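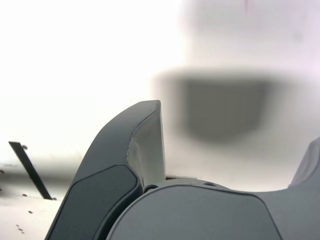
What should you do first when you tidy a work surface?

Take everything off it and wipe it down before you decide where anything goes back.

## Clearing and resetting a surface

Home Skills, Unit 4 - notes by Nhi Trịnh, room 48

I love this unit! A bench or table gets used all day long, and a good reset changes the whole feel of a room. You'll be able to use it the same evening, at home, with a cloth and a bucket.

**Clearing**

Work from one end to the other and put things straight into a tub as you go. Don't sort yet (this is where most of us get stuck, me included). Paper goes in a separate pile so it stays away from the water.

**Wiping**

Shake off crumbs first, then use a damp cloth in long overlapping strokes. Fold the cloth in quarters and turn to a clean side when one gets grubby. Pale surfaces are terrific to learn on, as you can spot a missed streak if you crouch down and look along the top towards the window. Coloured marks such as pen or beetroot may need a little bicarb paste. Try it on a corner first, rub gently, rinse and dry.

**Putting back**

Three tubs: *stays here*, *lives elsewhere*, *not sure*. Empty the second one before you touch the first. Birdie Baptiste's group tried it the other way in August and had the bench full again before morning tea - a very useful lesson, and we all had a good laugh.

**For next class**

- Reset one surface at home and write down what went in your *not sure* tub
- Bring two old cotton cloths
- Read Apolline Texier's sheet on caring for timber and stone, as we'll be starting with oiled benchtops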